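Visit to the Tanasarn open day
April 2022, written by Ermira Mujić

The Tanasarn tannery opens its doors to the public once a year, and this time I got a place in the morning group. The bus from the station needed 9 minutes, and at the gate we received a visitor badge and rubber boots, because the floor in the first hall is always wet.

Our guide worked 31 years in the soaking department. She explained that the hides arrive salted and stay one night in big drums with clean water. The smell was strong at the beginning, but after a while I did not notice it anymore. The tannery prepares 2,000 hides in a month, most of them for furniture and a smaller part for shoes and bags.

In the second hall we saw the splitting machine from Catatex. It cuts one hide into two layers, and the worker checks the thickness by hand. I asked him how long one must learn this, and he answered that after two years you can do it, but after five you can do it well.

The color room was for me the most interesting. On the wall hang 461 small leather samples, each one with a number and the date of the recipe. Some browns are so similar that I could not tell them apart. The guide could, without reading the numbers.

Before lunch there was a short talk about care of leather at home: dust it with a soft cloth, keep it away from the heater, and use only a little cream.
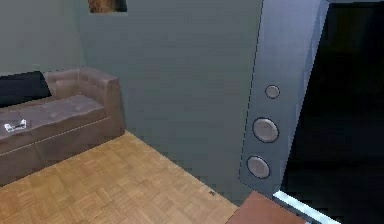
Brown leather sofa with a tufted seat and a dark cushion (computer rendering).

The entrance costs nothing, but you must register in January. The small shop takes only cash. I bought a belt in the shade they call Heron and one jar of cream. The last bus back leaves directly in front of the gate.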